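Household Paperwork: Receipts, Warranties and Getting a Refund on Things That Break

By Alina Dobre
Filed under: Home, Kitchen, Money
Updated in May

Most refund problems at home start with a missing receipt. The blender stops, you look in the drawer, and the drawer has takeout menus and a dead battery in it. These tips cover what to keep, where to keep it, and what to say to a store when something you bought doesn't do what it should. They apply mostly to kitchen appliances, small tools and furniture, but the same habits work for a mattress or a stroller.

Rules differ from state to state and store to store. Read the return policy for the place you bought from, and call your state consumer protection office if you get stuck.

Before you buy

Read the return policy first. On a store website it is usually linked at the very bottom of the page. Look for the number of days, who pays return shipping, and whether there is a restocking fee. A restocking fee of 15 percent on a stand mixer is real money.

Check who is selling. Large shopping sites list items from outside sellers next to their own, and the return policy may be different for each one. The seller's name is normally printed near the price. Click it and see where they are located before you order anything heavy.

Take a screenshot of the listing. Product pages change. If the page said the kettle had an automatic shutoff and the one in your kitchen doesn't, you want the page as it was on the day you ordered. I save mine in a folder on my phone called Bought.

Measure the doorway. "It didn't fit" is treated as a change of mind by most stores, and you will probably pay for the truck both ways.

When the box arrives

Photograph the outside of the box if it is crushed or wet. Do it before you cut the tape. If the driver asks for a signature, write "box damaged" next to your name.

Keep the packaging until the return window closes. Large boxes can be flattened, but save the molded foam. Some companies will refuse a return that comes back in a different carton.

Plug it in the same day. People put a new slow cooker on a shelf and find out in the fall that the lid is cracked. Run each function once, even the ones you don't plan to use. On an oven, that includes the broiler and the timer.

Find the model and serial numbers now. They are on a plate or sticker, often in the worst possible place: inside the refrigerator behind the crisper, on the lip of the dishwasher door, underneath the toaster. Take a photo of the sticker. Once a stove is pushed against the wall you won't want to pull it out again to read a number to somebody on the phone.

Keeping the receipts

Thermal paper receipts fade. A receipt left in a car or near a stove can be blank within months. Photograph it or scan it the day you get it, then put the original in an envelope. Plastic sleeves speed up the fading on some papers, so plain paper is the safer choice.

One envelope per appliance works better for me than one big folder. On the front I write the item, the store, the month and the price. Inside go the receipt, the warranty card and any extra screws that came with it. The envelopes stand in a shoebox in the hall closet, in the order I bought them. My sister Margareta Oprea does hers alphabetically and can find things just as fast, so suit yourself.

For email receipts, make one folder in your mail program and move them as they come. Don't rely on search. Stores send order confirmations from odd addresses, and the subject line may not mention the product at all.

If you have lost a receipt, try these before giving up:

Look at your card or bank statement for the date and amount. Many stores can look up a sale from the card you used.

Log in to the store's loyalty account if you have one. Purchases are often listed there for a year or more.

Ask at the service desk for a reprint. Bring the card you paid with.

Warranties, in plain words

There are usually two or three promises on anything you buy, and it helps to keep them apart.

The store return policy comes from the store. It is short, and it often covers a change of mind.

The manufacturer's warranty comes from the company whose name is on the product. It covers faults for a set time. Read the page for the words "parts" and "labor." One may last longer than the other. A motor can be covered for years while the repair visit is only covered for one.

A service plan is extra, and you pay for it. Before you say yes at the register, find out what the manufacturer already covers. Ask whether the plan starts on the day of purchase or after the first warranty ends. Ask about the deductible too. I turned down a plan on a Flulteck countertop oven that cost $70 because the first year was already covered, and the plan left out the door glass anyway.

Some credit cards add warranty time to things bought with the card. The benefit guide is long and dull, but the part on warranties is normally one page. Print that page and put it in the shoebox.

When something breaks

Stop using it. If it smells of burning or trips the breaker, unplug it and leave it unplugged. Don't take the housing off. Opening a sealed appliance gives the company a reason to argue, and some parts hold a charge.

Write down what happened while you remember. Date, what you were doing, what it did. Two or three lines are plenty. A short video is useful for noises and leaks.

Check for a recall. Search the brand and model number on the government recall site before you call anybody. If there is a recall, the fix may be free no matter how old the item is.

Call or write to the right party. Inside the return window, start with the store. After that, start with the manufacturer. If the store sends you to the manufacturer while the window is still open, ask to see where the policy says so.

Say what you want. "I would like a replacement" gets a quicker answer than a long account of a ruined dinner. Pick one of repair, replacement or refund, and put it in the first sentence.

A message that works

Mine went more or less like this last time, to a store called Pladen about a hand blender:

"I bought a Prurnora hand blender from you in May. The order number ends in 1809. It stopped running during its third use and will not turn on in any outlet. I would like a replacement. The receipt and a photo of the serial number are attached. Please reply in writing."

They asked for a video, I sent one, and a new blender came. I didn't have to mail the old one back, though I kept it until the new one had been tested.

Keep a call log

Use the back of the envelope. Each time you call, write the time, the name of the person and what they said they would do. Ask for a case number. When you call again, give the case number first — it saves you from telling the whole story from the start.

If a representative promises something, follow up with a short email: "Thank you for speaking with me at 2 p.m. You said a technician would call to schedule a visit." They may not answer it. It is still a record. 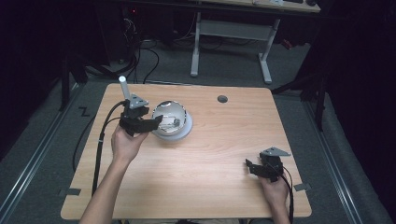
Sending things back

Tape the box on every seam and put a second copy of the return slip inside. Labels come off.

Take the item out of the box one last time and check for your own parts. Blades, baking trays and memory cards get mailed away all the time.

Photograph the item, then the packed box, then the label. Get a drop-off receipt from the counter and don't throw it out until the refund shows on your statement.

For anything worth more than $1000, ask the company to arrange pickup and insurance. If they want you to ship it yourself, ask them to confirm in writing who pays if it is lost on the way.

If the answer is no

Ask for the reason in writing. A refusal should point to a line in the policy or the warranty. Read that line yourself.

Ask for a supervisor once, politely. If that goes nowhere, write to the company's main office. The address is often in the warranty booklet.

Contact the card company. If the item never came or was not what was advertised, you may be able to dispute the charge. There is a time limit, so do this while you are still arguing with the store. It doesn't have to wait for a final answer.

File a complaint with your state's consumer office or attorney general. The forms are free and ask for the same papers you already have in the envelope.

Small claims court is the last stop. Filing fees are modest in most places and you don't need a lawyer, but check the cost against the price of the thing. I wouldn't do it over a toaster.

Clearing out the box

Once a year, go through the envelopes. Throw out the ones for things you no longer own. Shred anything with a card number on it. Keep papers for built-in appliances as long as you own the home, and leave them in a kitchen drawer for the buyer when you sell.

Manuals can go in the recycling if the company has them online. Check that the file opens and is for your exact model, and save a copy first. Web pages for old models disappear.

Reader question

"My dishwasher was already in the house when we moved in. Can I still use the warranty?" — Mrs. Ho

Sometimes. Look for the word "transferable" or the phrase "original purchaser" in the warranty. If it is limited to the original purchaser, you are probably out of luck with the manufacturer, but call anyway with the serial number and ask when it was made. If you bought a home warranty along with the house, check that contract too, and look at the service fee before you book a visit.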